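Subject: Re: [runside-swim] Lane hours and the move to Huline pool

Hello all,

I answer to the message from Monday, which I copy below so that the new members can read it also.

> The Huline pool has offered us two lanes from 6 in the evening, starting in
> March. Drultow would stay as it is for the juniors. Before we say yes I would
> like to hear from the adult group, especially those who travel from Brophy.
> The price for the season is 380 per lane. Please write to the list and not
> only to me.

First, thank you for asking us. I am in the adult group since two winters and I come from Brophy, so I am probably one of the persons you wanted to hear from.

I am in favour of Huline, with two remarks. The first is the hour. Six o'clock is early for people who finish work at half past five on the other side of the river. The bus from Brophy to Huline takes 40 minutes when the bridge is open, and there is only one each hour. If I miss the one at ten past five I arrive when you are already doing the cool-down. Could we ask the pool if half past six is possible? Even a quarter past would help me, and I think at least three others who take the same bus.

The second remark is about the lanes. At Drultow we have 11 adults on a normal evening, and we swim them in three lanes. With two lanes it will be tight, in particular for the ones who are learning front crawl and need to stop at the wall. I remember how it was last autumn when one lane was closed for the repair of the tiles. The fast swimmers turned in the middle of the pool to avoid the others, and in the end somebody got a kick on the wrist. It was not serious, but I would not like to have it every week.
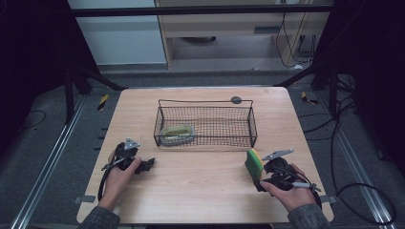 My proposal would be to divide the evening in two parts. The slower group swims the first half and does the land exercises afterwards — there is a room with mats beside the small pool, I asked at the desk and it is free until eight. The faster group does it in the opposite order. In this way we are never more than 6 in the water and everybody has the same time. I know that some people do not like the land exercises, but the stretching for the shoulders did me a lot of good, and I started swimming only at the age of forty-four.

About the price I have no objection. If I understand well, the 380 is for the whole season and not for each month, but please confirm this, as the message can be read in both ways. I would also like to know if the members of the juniors' families can still use the family ticket at Huline, or only at Drultow. My daughter swims with the juniors and we bought the ticket in good faith.

One more small thing. The lockers at Huline take a coin and do not give it back. The showers are good, much warmer than ours.

I can write to the pool about the hour if you wish, or leave it to you — just tell me which you prefer, so that they do not receive the same question twice. I also have two pairs of fins which are too small for me, size 38, almost new. I will bring them next time for anyone who wants to try.

With kind regards from Brophy, and see you in the water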